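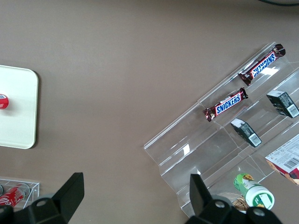

I have wanted a proper snack table ever since I stayed in a guesthouse in Wetbridge where you could wander down at 11pm and find crisps, fruit and cold drinks all laid out like a tiny shop. So when we started planning our July get-together I said right, that's my job, hands off!

The thing that has made me happiest is the clear acrylic stands, the stepped kind you see next to tills. I'd always put everything out in bowls before and the good stuff sank to the bottom. On steps you can see the lot. Snickers go up on a high step where people can read the name (Rokeya Talukder will find them wherever they are, she has a gift), then small boxes lower down, and bottles can simply lie on their side if they won't stand.

Coke gets a rack of its own. I love how those red caps look in rows – so cheerful – and it leaves the middle of the table free for a tray. I'm a great believer in a tray in the middle. You put one yoghurt on it and it already looks like somebody's breakfast.
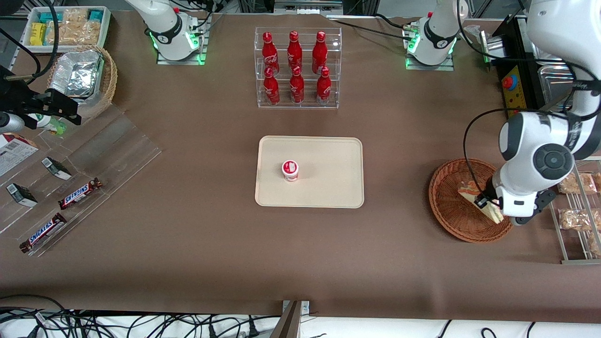

Now, baskets. A round wicker one is my favourite thing for sandwiches, and I mean the plain triangular sort, nothing fancy. They lean on each other, they don't slide about, and you can carry the whole basket out to the garden when the sun appears. I line mine with a tea towel if the filling is a wet one, because egg mayonnaise in wicker is a misery to clean. Ask Vega Miranda, who got hers back from me last summer and has been very nice about it.

I set myself a budget of 200 for the food and went over by 30, mostly on chocolate. No regrets! The stands came out of a different pot, and they'll wash up and go again at Christmas.

Next I want to try a savoury end and a sweet end, with labels. Jinfeng Feng has lovely handwriting and has agreed to do them on Friday in exchange for first pick of the sandwiches. If you've got a good filling that survives a few hours on a table, leave it in the comments, I'm making a list.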